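Care of the Two-Finger Handheld Gripper: Inspection, Pad Replacement and Marker Check

Issued by the Jundley Equipment Office
Prepared by Eirini Kourkoulas; reviewed by Muammer Erdem
Revised 10th September

Scope

This procedure applies to all handheld two-finger grippers issued from the Jundley mezzanine. It covers the routine inspection carried out before each session, the replacement of the finger pads, and the check of the marker cubes. It does not cover the camera unit or the battery, both of which are described in the Brulto service sheet. Operators may complete Sections 1 and 2 on their own. Section 3 requires the presence of a trained technician.

Items required

Lint-free cloth
Isopropyl alcohol in a pump bottle
2.5 mm hex driver
Replacement pads, one pair, from a single packet
Steel rule
Service log for the unit

Section 1. Inspection of the fingers and pads

Switch the unit off and wait for the status light to go out. Open the fingers fully and hold the gripper so that the inner faces of both pads can be examined under good light. The ceiling lights on the mezzanine are sufficient for this purpose.

Check the mesh surface of each pad for tears, glazing and embedded grit. Press the pad lightly with a thumb at the notch and again on each lobe. The material should return to its shape without delay. Wipe both pads from the base toward the tip, and allow the alcohol to evaporate before the fingers are closed.

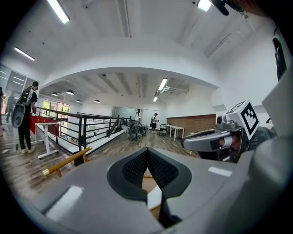
How often should the pads be replaced?
Pads are replaced after 600 logged grasping sessions, or sooner if the mesh is torn or the pad no longer returns to its shape. Both pads are replaced together, even when only one shows wear.

Section 2. Pad replacement

Remove the two screws at the base of the finger and slide the worn pad off toward the tip. Do not pry it from the side. The mounting rib is thin, and a cracked rib means a new finger.

Clean the rib with a dry cloth. Slide the new pad on until it meets the stop, then refit the screws finger-tight before tightening each by a quarter turn. Repeat for the second finger. Close the gripper slowly and confirm that the two tips meet along their full height. If one tip sits higher than the other, loosen the screws and reseat that pad.

Record the packet number in the log. Packets from the April delivery carry the prefix 173 and are to be used first.

Section 3. Marker cube check

The position of each finger is calculated from the printed patterns on its cube. A cube that has turned or lifted, even slightly, will produce a false finger width, and every recording made with it will have to be set aside — an expensive result for a loose screw.

Hold the gripper out at arm's length over clear floor, with the patterns facing up. Open and close the fingers slowly three times while the technician watches the width reading. It should rise and fall smoothly and return to the same closed value each time. Gloves may be worn, provided that the fingertips of the glove do not cover any part of a pattern.
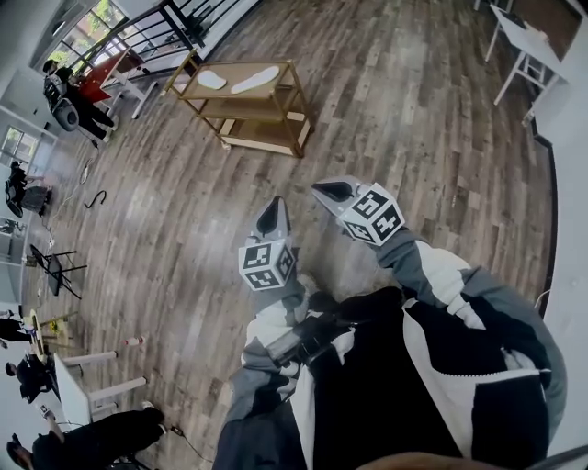
What should be done if the width reading jumps during the test?
Wipe the patterns with a dry cloth and repeat the test once. If the reading still jumps, tag the unit, enter the fault in the log and return it to Sibel Ateş at the equipment desk. Operators should not re-glue or rotate a cube themselves.

Do not use alcohol on the printed patterns. It dulls the black areas and causes the reading to drop out under strong window light. Cubes with scratched or faded patterns are exchanged as a set, and the unit must be calibrated again on the Yazıcı bench before it is reissued.

Closing the job

Return the hex driver and any unused pads to the tray. Discard worn pads, and do not keep them as spares. Sign the log with the date, the unit number and the sections completed. Units awaiting calibration are stored with the fingers open.

Questions on this procedure should be addressed to Eirini Kourkoulas. Requests for replacement parts go to Zulmira Mendes by noon for same-day issue.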